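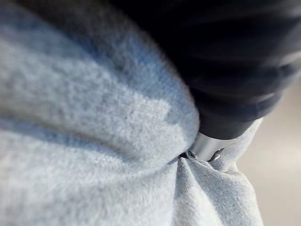

What the nap hides

A brushed fabric begins as an ordinary knit. At the Draststead mill the base cloth comes off circular machines as a tube, is slit, and is laid flat before finishing starts. At that stage it looks much like the inside of a cheap T-shirt. The softness is added afterwards, by damaging the surface in a controlled way.

The damage is done by a raising machine, a large drum carrying smaller rollers covered in bent wire. Half the rollers turn with the cloth and half against it. The wire catches loops on the back of the knit and pulls fibre ends free. One pass gives a thin, uneven nap. Draststead's heavier cloths take as many as nine, with the tension reset between each.

"People ask for more passes because the sample feels better," says Gunnlaugur Mikkelsen, who runs the finishing shed. "Every pass takes strength out of the ground. You are spending the yarn."

After raising, the nap is sheared level by a spiral blade. A high cut leaves long fibres that feel warm in the shop and tangle early. A low cut wears better but feels flat, and buyers tend to reject it by hand before reading the test sheet.

Pilling follows from the same mechanics. Loose fibre ends rub against each other, twist together and form a ball, which stays tied to the cloth by a few anchor fibres. In wool the anchors are weak and many pills drop off. Polyester anchors are strong, so the pills stay put. This is why a synthetic throw can look worn while having lost almost none of its weight.

Bergþóra Holst tests finished cloth for Naleo, which buys blankets from several mills. Her laboratory in Catdale tumbles specimens in cork-lined boxes and grades them by eye under a fixed lamp against a set of reference photographs. Between January and the end of summer it graded 1,269 specimens. Of these, 226 were sent back, most of them for pilling and a smaller group for shedding.

Holst is cautious about the numbers. Two trained graders will often differ by half a grade on pale shades, where shadow does much of the work of making a pill visible. Dark cloth has the opposite fault and shows lint that came from elsewhere in the box.

The remedy at Draststead has been a tighter base knit, a longer staple and a lower shear. The trial cloth, sold to the trade as Sima, costs 16 per cent more to make. Mikkelsen expects part of that to come back in fewer returns, though the first full season's figures are not in.

For cloth already in the house, washing inside out at a low temperature reduces rubbing on the face. Fabric softener coats the fibres and lets the ends slide free, so it is best left out. A battery shaver removes pills cleanly, but each use shortens the nap slightly.

Related articles
Circular knitting: gauge and why it matters
Reading a care label
Wool staple length explained
The return of the woven blanket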